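Collecting demos for the bottle task (progress report, Riltthorpe lab course)

So my half of the project was the data, and Chibuzor Ogbonna took the training code. I figured I had the easy part. Ha! Our goal was 100 good teleop demos with the bottle, and by the time I shut everything down on Thursday we had 115 recorded and 5 of those thrown out, so we came in over target (yay).

The shelf is the part I worried about most. The bottle stands close to the upright, and you have to bring the hand in low from the right without bumping anything. I got way better once I slowed down and stopped trying to steer all the fingers at once.

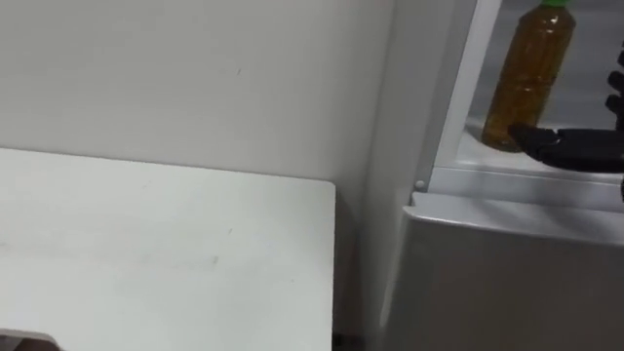 Figure 1. Black hand coming in toward the bottle on the shelf.

We also wanted plenty of variety on the desk side, so I kept changing where the bottle goes and how far up the hand grabs it. Gwion Parry, our TA, told us early on to keep the sloppy-but-successful tries too, and I'm glad we did, my first batch was so neat it was kind of useless.
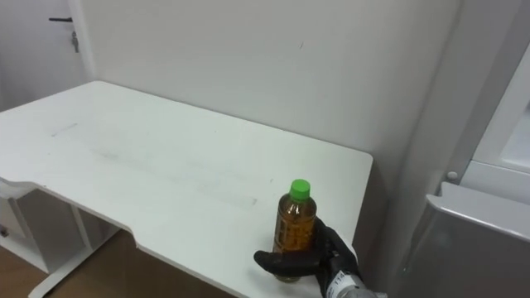
For the grip I settled on holding the bottle low, thumb across the front and the other fingers curled around the side. It felt the most natural to drive. Every episode got a text label the same day, which I typed into Zevix by hand, typos and all. The whole folder is at 1645 on the shared drive (that's the run number, don't ask me who picked it). Chibuzor starts the first training run next, and I still owe him a cleaned-up label list.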